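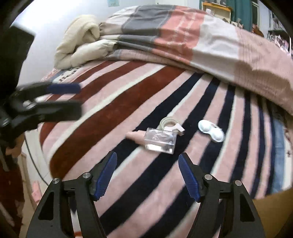 Accommodation is the largest single cost in most package holidays, and it is the part of the trip that guests complain about most often. Last week we looked at transport to the destination. This week we cover how rooms are described, sold and checked. Bedding is a useful place to start, as guests notice it before nearly anything else in the room. A striped plush blanket with a folded duvet at the back of the bed suits a cool-season rental, and the listing should say that both are supplied. The same bedding offered in August at a northern hemisphere beach town will bring questions about air conditioning, so the listing needs to cover that as well.

Unit 6: Accommodation in resort destinations

Types of accommodation

Full-service resort. Meals, pool, activities desk and transfers are sold together or as add-ons. Staffing costs are high and change little between seasons.

Apartment hotel. Rooms have a kitchenette. Cleaning may be daily or twice a week. Check which, and put it in writing.

Private holiday rental. One owner or a small manager. Standards vary from one unit to the next, even in the same building.

Case: Bukport

Bukport is a harbour town with a long beach and one main road. It has 448 licensed rooms in resorts and 435 in apartment hotels and private rentals. In the peak season it receives over 3,000 overnight visitors a week, and in the low season it has received as few as 2,606 in a whole month. The Rivera resort closes one wing for part of the low season. The smaller rentals stay open and drop their prices.

Marites Abella's reading on Bukport argues that the town built rooms for its busiest weeks and then had to find ways to fill them. Jericho Malabanan takes the other side and says the low-season trade was always going to be local families on short breaks. Read both before the tutorial. Malabanan's second section can be skipped.

Terms to know

Occupancy rate: rooms sold divided by rooms available, as a percentage.
Shoulder season: the weeks on either side of the peak.
Release date: the date on which an agent hands unsold rooms back to the hotel.
Rack rate: the full published price, before any discount.

Tutorial work

Work in pairs. Choose one property in Bukport or Wuneck and write a listing of no more than one page. Include bed sizes, what linen is supplied, distance to the beach on foot, and the cancellation terms. Use metres and kilometres. Do not use the word "luxury" unless you can point to a rating that supports it.

Laiba Kazmi takes the Tuesday group. Trinidad Tolentino takes the other two. Bring a printed copy, as the room has no projector this term.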